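Home | Product | Guides | Pricing | Support | Log in

Cevard User Guide
Section 4: Setting up a campaign survey

Use this section to set up a before-and-after survey for a campaign. You will need an editor account and at least one contact list. If you have not yet imported a list, go back to Section 3.

4.1 Create the survey pair

A survey pair is two copies of the same questionnaire. The first goes out before the campaign starts and the second after it ends. Cevard links the two so that the answers can be compared.

1. Open the Campaigns tab and choose the campaign from the list.

2. Select Surveys, then New pair.

3. Type a short name. Respondents do not see it. Our sample project uses "Thevar spring" throughout this guide.

4. Set the opening date of the first survey. It must close before the campaign start date or the Save button stays grey.

5. Set the opening date of the second survey. For a campaign ending in March, leave a gap of 18 days before the second survey opens.

6. Press Save.

Note: Changing the campaign start date later does not move the survey dates. You must edit them by hand.

4.2 Write the questions

7. Open the first survey and select Edit questions. The second survey is locked and copies whatever you enter in the first.

8. Add your awareness question. Use the type Open text if you want people to name organisations without help, or Tick list if you want to show them the names.

9. Add one or more attitude questions. The scale is set to five points. You can change it to seven under Options, but all attitude questions in a pair must use the same scale.

10. Add a question on what the person has done, such as giving, buying or signing up. Give a clear time period in the wording.

11. Press Preview and read the survey on both the desktop and phone views.

Caution: Do not edit the wording once the first survey has opened. Cevard will let you do so, but the question is then marked Not comparable and drops out of the change report.

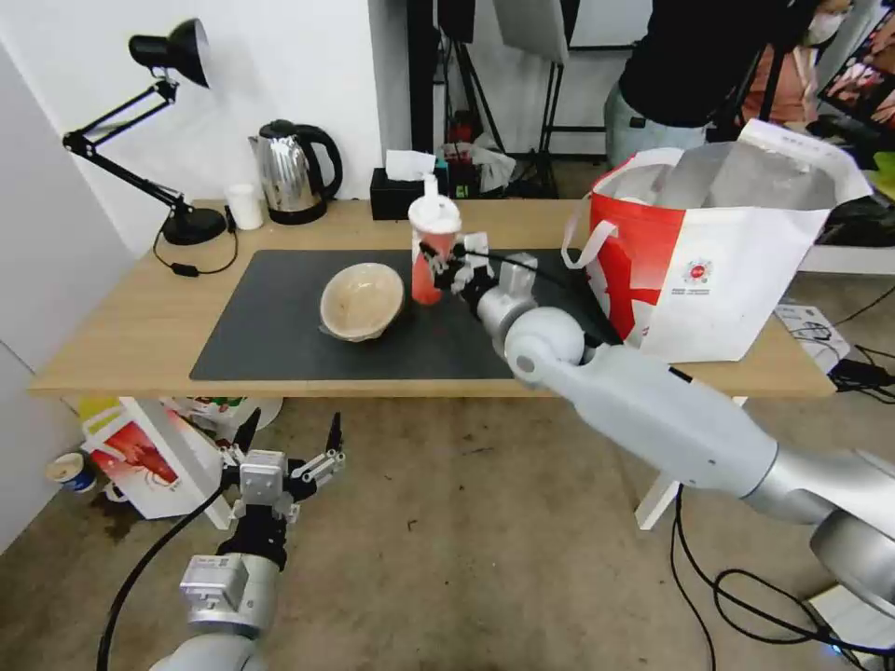
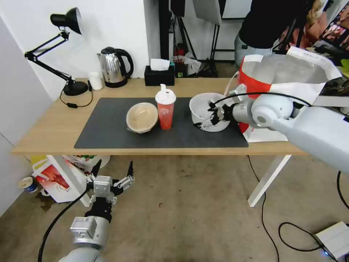

4.3 Choose who receives it

12. Select Recipients and pick a contact list. The sample project list holds 500 contacts.

13. Choose Same people or Fresh sample. Same people sends the second survey only to those who answered the first. Fresh sample draws a new group from the list each time.

14. If you chose Fresh sample, enter the sample size. Lists with fewer than 63 contacts cannot be sampled and will be sent in full.

15. Tick Leave out staff addresses if your own team is on the list.

Note: Contacts who have unsubscribed from mailings are left out of surveys as well. To see who they are, open the list and filter by Status.

4.4 Send a test

16. Press Send test and enter up to three addresses.

17. Answer the test from one of them. Test answers show in the Results tab with a T beside them and are not counted.

18. Check that the sender name is correct. It is taken from Account > Sender and may still show the name of the person who opened the account.

If the test does not arrive, look in the junk folder first, then check that your domain has been verified (Section 2.6). Accounts moved over from Trunton need to verify again.

4.5 Read the change report

19. When the second survey has closed, open Results and select Change report.

20. Choose the questions you want to compare. Each one shows the first figure, the second figure and the difference.

21. Look at the Base column before you quote any figure. In the sample project 341 people answered the first survey, and the base for single questions is lower where people skipped them.

22. To share the report, press Export and choose PDF or spreadsheet. The spreadsheet contains the open text answers in full, including any names people have typed in.

Caution: The report shows a difference between two dates. It does not separate your campaign from other things going on in the same weeks. Use the Notes box to record press coverage, appeals by other groups and price changes.

Section last revised 14/11/2017 by Rekha Naidu. Checked by Raghavendra Marar.

Next: Section 5, Linking to Wivance mailing lists

We use cookies to remember your settings and to see which help pages are read. By carrying on you agree to this. Accept | Change settings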